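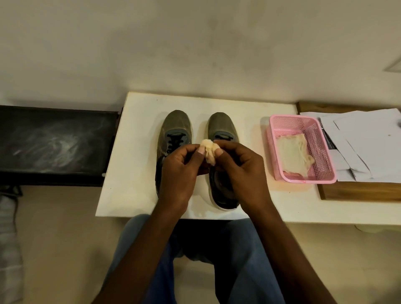

Before you spend a penny on a cleaning gadget, work out what the job costs you now. I do trainers at the bench, my own and whatever comes in for repair, and in February I got it into my head that I needed a machine for it. The Levetti was 1,000 euros. Gulp!

So I timed myself. 14 minutes a pair by hand with a cloth, laces left in. The rep promised 30 pairs a day, which is lovely, except I've never had that many in a week.

A few things I'd do again:

Measure the bench first, with the lid open. The Levetti needs 66 cm above it and my shelf was in the way.

Ask what the brushes and filters cost for a year. Vlasta Pavlović bought a Gashi and spent more on brush heads than she did on cloths in all her years before (she still loves it, mind).

Try it on mesh. Mesh uppers are where the cheap ones fall down – the brushes go fluffy and so does the shoe.

Keep a bit of money back for a plug socket where you need one.

I've put mine off till next year and bought a stack of soft cloths from Basow. Wash them without softener or they smear.

3 comments | 14 shares

We use cookies to remember your settings. Accept | Manage

Back to top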